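31 de julho de 2023. Orçamento das garras manuais, com Rodrigo Neves. Tarefa de referência: louça no balcão, ao lado do fogão. 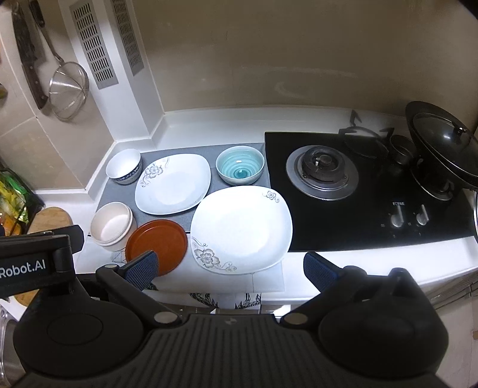

Quantas pontas de reposição entram no pedido? 76, compradas junto com as garras.

Cotação da Prerkano: 3028 por conjunto, frete à parte. A Ruvon pede 1118 só pelo corpo, sem dedos nem suporte. Falta a resposta da Balaskas. O prato marrom-avermelhado fica como peça de teste.

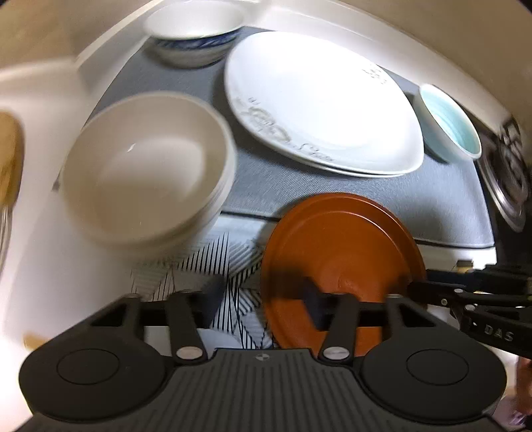
Reservar mais 200 para rebites e parafusos. O Kosmas quer adiar o segundo lote para dezembro; por mim, tudo bem. Pendente: prazo de garantia.

Caderno de oficina Idia | Contato: Rodrigo Neves | Voltar ao topo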